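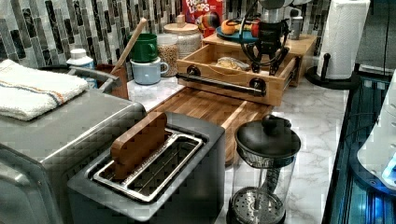 2 min read

Mutine Striped Kitchen Towel

I've bought a silly number of kitchen towels over the years, and most of them just push the water around. So when we started making our own at Mutine I had one demand – it had to dry a big salad bowl and still have something left for the forks.

The cotton comes from Lozano and gets woven for us at the Grusau mill in small runs of 1000. It's a bit stiff out of the bag, I'll admit! Give it a couple of washes and it softens up nicely (mine lives folded on top of the toaster oven, where I can grab it without looking).

Size is 70 cm long, with a hanging loop on one corner. Wash warm, tumble low, and please skip the fabric softener. We've sold 4000 of these now and softener is behind nearly every complaint email I get.
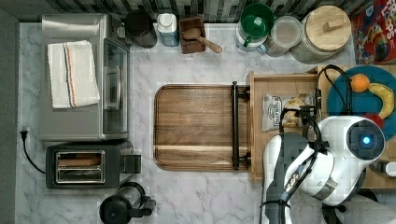 Shipping and returns

Towels come in packs of 2 and go out from our Mistum warehouse. The next weaving run lands in May, so if your pack shows as sold out, leave your email and I'll write when it's back. Unwashed towels can come back to us for a full refund.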